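How to seal a marble benchtop at home

Marble is porous, and an unsealed bench will take up red wine, coffee and cooking oil quickly. Sealing slows that down and gives you time to wipe up. It does not stop etching, the dull marks left by lemon juice or vinegar. Plan on redoing the job every January, or sooner if the bench gets heavy use.

Test first

Put a teaspoon of water on the stone and leave it for 30 minutes. If the stone darkens underneath, it needs sealing. Test next to the sink and again near the cooktop, as these areas wear at different rates. On brown and grey stone the darkening can be hard to pick, so look from a low angle with a torch. 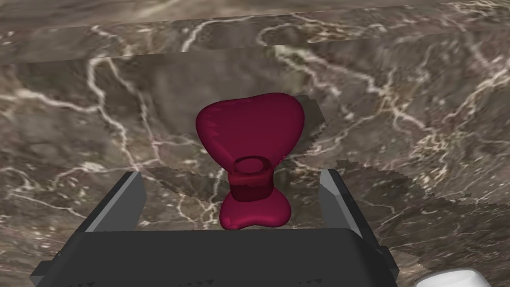
Nicanor Bustamante: I did the water test on the honed offcut the stonemason left us and it went dark in no time, but the polished bench from the same slab was fine. Test the bench itself.

Clean and dry

Clear the bench and wash it with pH-neutral cleaner. No vinegar, no bathroom spray. For oil stains, mix bicarb soda and water to a thick paste, spread it over the mark, cover with cling wrap and leave overnight. Rinse, then let the stone dry for a full day — longer in humid weather.

Apply the sealer

Use a penetrating sealer made for natural stone. I used Kellerus, which cost me $70 for the bottle, and there was plenty left over. Open the windows, wear gloves and tape the edges of the sink.

Wipe on a thin, even coat with a lint-free cloth, working in sections the length of your arm. Leave it for the time on the label and buff off everything still sitting on the surface. Sealer that dries on top turns to a cloudy film. If that happens, wet a cloth with a little fresh sealer, rub the patch and buff again straight away.
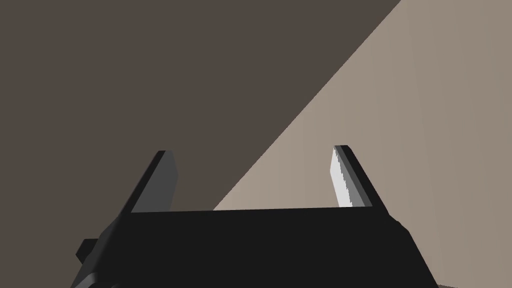
Dark and beige surfaces, simulated view

Wait 60 minutes before a second coat. Keep water off the bench overnight, then repeat the water test. If you still have haze after a week, a 3000 grit polishing pad will take it off polished stone — don't use one on a honed finish.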